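Section 5. Sorting and Storing Carrier Bags

Most households keep too many bags and can find none of them when one is needed. The Losent shelf insert will not cure that by itself, whatever the box says. It holds what you put in it. The steps in this section decide what deserves the space.

Allow 15 minutes for a first sort. The leaflet packed with earlier inserts promised less, and we have yet to meet anyone who managed it.

5.1 Before you start

1. Clear a stretch of table against a wall. A bag that can lean is easier to judge than one lying flat.

2. Put a cloth down if the table marks easily. An everyday tablecloth will do. The "sorting mat" sold by some shops is a tablecloth at a higher price.

3. Bring out every bag in the house, including the ones inside other bags. Check the car and the back of the pantry door.

4. Empty each one completely. Turn it upside down over the table and shake it.

CAUTION: Receipts, keys and loose coins collect in the bottom fold of paper bags. Run a hand along the fold before you flatten anything.

5.2 Sorting by material

Sort by what the bag is made of. Sorting by size looks sensible and falls apart within a week, as a large paper bag and a large fabric bag fold down to very different things.

1. Stand the bags side by side, one material next to another. Paper, plastic and fabric are the only groups you need. A restaurant's paper carrier goes with paper even if it is sturdier than most, and a sports-brand bag goes with fabric even if you would never take it near a gym.
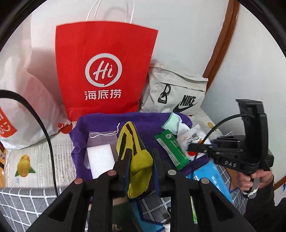
2. Check the paper bags. Pull gently on both handles. If either one gives at the rim, recycle the bag. A bright color and a handsome logo are poor reasons to keep a bag that will drop your lunch in the parking lot.

3. Check the plastic bags. Hold each one up to a window and look for pinholes. Keep 5 at most. You will be tempted to keep more, and you will not use them.

4. Check the fabric bags. Look at the seams first, then at any clips or rings. Take off removable clips before washing.

NOTE: Claims that a fabric bag "pays for itself" depend on your carrying it. One that has hung on a hook since August has paid for nothing.

5.3 Folding and loading the insert

1. Fold paper bags along their existing creases. Do not invent new ones; the paper weakens at every fold.

2. Press the air out of plastic bags from the base upward and fold them into strips. The triangle method also works. It takes longer and saves no space that we could measure.

3. Roll fabric bags with the handles inside.

4. Load paper at the back of the insert, fabric in front of it, and plastic in the side pocket.

CAUTION: Do not store damp bags. The vents in the insert are small, and we would not rely on them to dry anything.

5.4 If the insert will not close

Take out two paper bags and try again. If it still will not close, go back to 5.2 and be harder on the plastic. Forcing the lid bends the hinge – replacement hinges are sold separately, and the old one cannot be bent back.

Section revised March 29, 2024, by Edith Palomino and Veikko Kinnunen.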